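Letzte Woche hat mich Ruxandra Matei gefragt, warum ich im Haushalt eigentlich alles in Rosa kaufe. Tu ich gar nicht! Aber wenn ich zwischen dem fünften grauen Kunststoffgehäuse und einem rosafarbenen wählen kann, dann nehme ich das rosafarbene, und zwar ohne schlechtes Gewissen. Graue Geräte verschwinden bei mir hinter dem Brotkasten, liegen da bis Januar, und dann kaufe ich sie aus Versehen noch mal (ja, ist mir passiert, mit einem Milchaufschäumer).

Rosa auf weißer Fläche dagegen — das findet man auch ohne Brille.

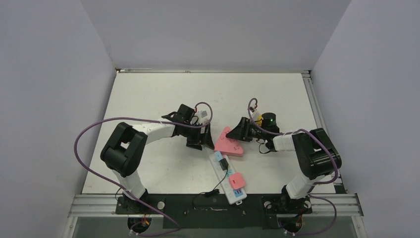
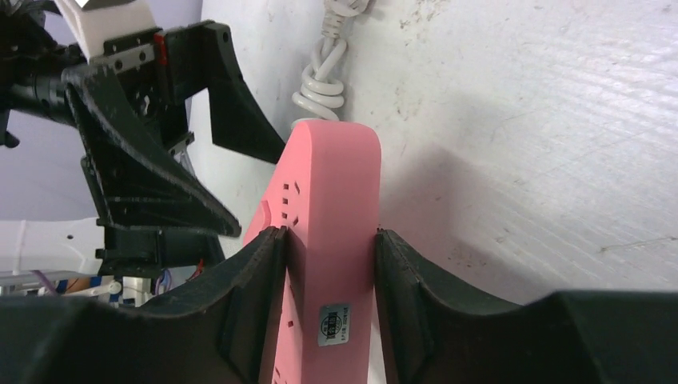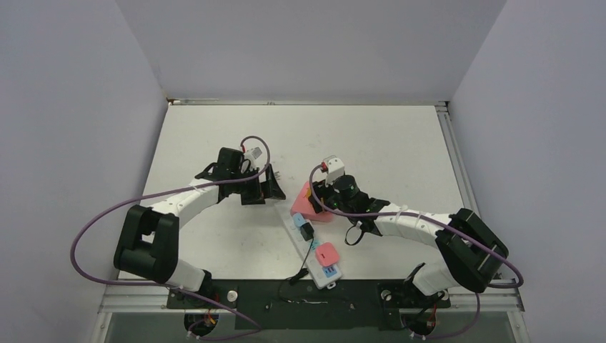 Hugo Segura hält das alles für Kinderkram. Er sagt, Farbe sei bei Geräten der billigste Trick überhaupt, und wer ordentlich aufräume, brauche keine Signalfarben. Mag sein. Hugo hat aber auch eine Schublade, in der 83 Kabel liegen, alle schwarz, und keins davon ist beschriftet. Von dem lasse ich mir über Ordnung nichts erzählen.

Was mich viel mehr ärgert, sind die Aufkleber. Jedes kleine Gerät trägt sein Typenschild, und gedruckt wird es in einer Schrift, für die man eine Lupe braucht. Ich will ja gar keinen Roman lesen, nur die Spannung und die Modellnummer, falls ich mal ein Ersatzteil bestelle. Abziehen mag ich die Dinger trotzdem nicht, denn beim Weiterverschenken fragt garantiert jemand danach. Also klebt es eben, schief oder gerade, und ich schreibe mir die Nummer vorher auf einen Zettel innen an die Schranktür. Vier Zettel hängen da inzwischen, und für den nächsten brauche ich neues Klebeband.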